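Household tidying (robotics)

Household tidying, also called pick-up-and-put-away, is a group of chores in which a machine finds loose items in a home, grasps them and takes them to where they belong. Cups, bottles, shoes, toys, mail. It is one of the standard test areas for mobile manipulators, and as of now no general-purpose machine does it unattended in ordinary homes.

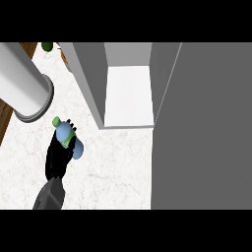

The task is usually split into finding, grasping, carrying and placing. Grasping single rigid items off a clear floor is the most mature part. Placing is the least. A robot that holds an item well may still have no idea whether it goes in the recycling, on a shelf or back to whoever left it there.

Background

Early work used fixed arms over a table, with known objects in known spots. Moving base plus arm came later and brought new problems: the base stops a little off, the arm reaches a little short, the error adds up. Floor pickup in particular needs an arm that can get low without the base tipping or the elbow hitting a cabinet.

Much training is now done in simulation. Rendered rooms are cheap and can be reset at once, and the same pickup can be run over and over with the lighting, floor pattern and object position changed each time. The drawback is contact. Simulated bottles are often treated as stiff bodies, while a real empty one dents, pops back and rolls off when nudged.

Common items

Bottles. Popular test object, easy to get, roundish, light. Trouble with clear plastic, which depth sensors read badly or look straight through. A label helps. Full and empty bottles need different grip force, and the difference can't always be told before lifting.

Cloth. Socks and towels can be picked up by nearly any gripper but folding is slow, and results vary a lot with the fabric.

Dishes. Stacked or nested dishes are still hard. Wet ones more so.

Paper and flat things. Cards, envelopes, coins. Two-finger grippers tend to push them along the floor. Suction works on some.

Cables. Mostly avoided.

Test programs

The Barkadham home trial ran a pickup course in 3 furnished apartments, with 295 attempts logged in all. Scoring was by item put away, not by item lifted, wich made the results look worse than those of lab studies. Chrysanthi Katsaros, who wrote up the trial, noted that most failures came after a good grasp: dropped on the way, set down on an edge, or put in the wrong bin. She also argued that help from a person should be counted against the score. Two later programs took this up.

Skaltetti, a simulated benchmark, uses kitchen and living room layouts and scores the same way, but adds a time limit. Programs that do well on it have not always done well on hardware. The gap is smallest for boxes and cans.

Commercial machines

Rullora sells a wheeled base with one arm, meant for floor clutter. It works from a list of items the owner has shown it and leaves everything else alone. Reviews were mixed: good with toys and shoes, poor near rugs with fringe, and slow. The maker advises keeping it out of rooms with small children while the arm is moving.

Christodoulou took the other route and dropped homes altogether. Its machines return stray parts and empty containers to racks on shop floors, where lighting is steady, items are few in kind and every rack slot is marked. Uptime there is much better. The company has said a home version is not planned.

Limits

Speed is the usual complaint. A person clears a living room floor in a few minutes; a robot may take most of an afternoon, with stops. Other open problems include seeing through clutter, opening cabinets with one hand full, and knowing when a thing is trash. Battery life matters less than once thought, as slow machines can go back and charge between rooms.

Cost is also unsettled. Arms have become cheaper, but repair and remote support is often left out of quoted prices.

See also

Mobile manipulation
Grasp planning
Robot vacuum
Sim-to-real transfer
Bin picking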